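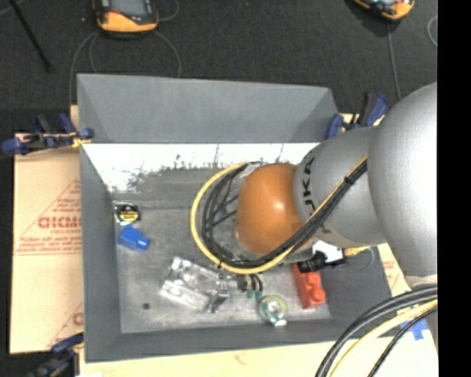
Asked what the open day had proved, one visitor to the Vusitz works replied that it had proved the coffee was good and the robot could pick up a tape measure. The second half of that answer is more useful than it sounds, and this chapter begins with it.

# Chapter 5: Watching a Demonstration

Most people meet an industrial robot for the first time as a guest. They are given a badge, led along a painted walkway and stopped in front of a machine that has been told to expect them. At Vusitz the machine was an arm working over a grey bin with a few small things in it: a tape measure, a blue block, a red-orange block, some clear plastic. The task was to take the items out, one at a time. The host firm, Dusska, called this "bin picking in open conditions" on its handout, and gave a success figure of 81 per cent.

It is a fair figure to print. It is also very hard to know what to do with it. Eighty-one per cent of what? The handout did not say whether a dropped item counted as a failure, or whether the arm was allowed a second go. A warehouse that handles 1,000 items a day and loses 19 in every hundred has to pay somebody to deal with 190 of them, and that person's wages were not on the handout either.

## 5.1 What the visitor sees

A demonstration at an open day usually runs for less than 30 minutes, including the talk. In that time a visitor might watch a dozen picks. If all of them go well, the visitor tends to leave believing that the machine works. If one goes badly, the guide explains it, and the visitor tends to leave believing the guide.

Look at the bin again. Its inside is scuffed and scratched, the arm carries a loop of cables round its joint, and clamps stand at the corners. Details like these are worth writing down on a visit. They raise questions that the talk may skip. Would the arm cope if the bin were moved a hand's width to the left? What happens to the clear plastic under a different lamp? Who chose the objects?

The last question matters most. The Chiang trials, described in Section 5.3, used goods taken straight from returned parcels, and the results were far lower than those shown to guests on the same site in November. The Plulteseo project let its visitors bring something from their own pockets. Keys went badly. Its report is dull to read and we recommend it.

## 5.2 Before you go

Readers who have a visit arranged should settle the following beforehand:

- what counts as one attempt, and who decides
- how many attempts you will be able to watch
- whether you may add an object or take one away
- whether the last full day's log can be seen, failures included

Hosts agree to the first two quite readily. Expect some delay over the fourth. A refusal should go in your notes in the same plain words as everything else, with the reason given, if there was one.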